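Leaving Care, Starting College: A Student Project on Peer Mentoring at Erkbridge

Project report by Yaowalak Somboon
Submitted October 26, 2022

Why I chose this

When our tutor asked us to pick a project that would be useful to somebody outside the classroom, I knew straight away what I wanted to look at. I live two streets from the Stoyanova Centre, a drop-in for young people who are in foster care or have just left it, and I had been helping with the homework club there since May. Several of the older ones were applying to Erkbridge College, and they kept asking me things I had never had to think about. Who signs the form if you don't have a parent to sign it? Where do you go when halls shut for the holidays? Can you bring your social worker to the open day, and will everyone stare?

I couldn't answer most of them, so my project became an attempt to find out, and then to see if a small mentoring scheme could pass the answers on.

What I set out to do

My first plan was far too big. I wanted to survey every college in the county, write a handbook and run a conference! My tutor very kindly crossed most of it out. What was left was a question I could handle in the time: does having a student mentor during the first half-term make it easier for a care-experienced student to find and use the help that already exists?

The college agreed that I could invite new students through the support office, so that I never saw a list of names and no one had to tell me anything about their background unless they wanted to. I was really pleased when 19 people came forward. I had hoped for ten at most. Finding mentors was harder, and in the end I had seven, all second years, which meant most of them looked after two or three people each.

Training the mentors

We had one long afternoon of training, run by a youth worker from Stoyanova, and it was the best part of the whole project for me. She was very clear about what a mentor is for. You listen, you explain how things work, you walk over to the finance desk with someone if they would like company. You don't promise to keep a secret that you may have to pass on, and you say so at the start, before anything has been said.

We practised this in pairs, and I was terrible at it to begin with. I kept jumping in with advice. By the third go I had learnt to leave a gap, and it is amazing what people will tell you in a gap.

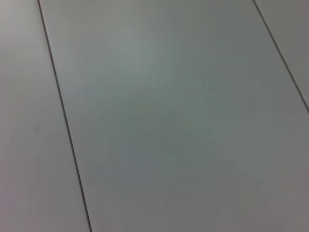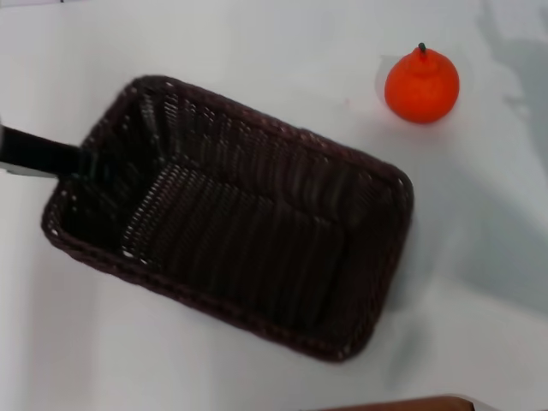 After the training each mentor met their students once a week for half an hour, anywhere on site that suited them both. The library café was the favourite. We used a messaging app called Flarareo to arrange times, and it worked well except for the week when half of us had notifications switched off and nobody turned up where they should have been.

What we found

I used a short questionnaire at the start and another at the end, plus a chat with anyone who was willing. At the start, only a handful of the students knew that there was a bursary for care leavers. By the end all 19 knew about it and most had applied. Two said they would never have filled in the form alone, and one told me that her mentor had sat beside her through all 20 questions and made her laugh at the silly ones.

Housing was the subject that came up most. The college has an arrangement with Darkumwood, a student house that stays open all year round, but it was mentioned on a single page of the website and the link was broken. One of the mentors reported it and it was mended the next morning - a tiny thing, but I was so proud of him.

Not everything went well. Three students stopped coming after the second week. I don't know why, and I decided it wasn't my place to chase them beyond one friendly message. I also think half an hour was too short for some pairs and too long for others.

Money

The student union gave us £800. Most of it went on the training session, bus fares and hot drinks, and a bit was spent on printing. We handed back what was left, although looking back I would have put it towards a meal together at the end.

What I would change

I would start earlier, before the new students arrive, so that each of them has a friendly name to look out for on day one. I would also ask a care-experienced student to help write the questions. Mine were all about forms and money, and in the chats people mostly wanted to talk about friends, cooking and how to spend a Sunday.

Four of this year's students have already asked if they can be mentors next year. The support office has said yes, and the youth worker has offered to run the training again.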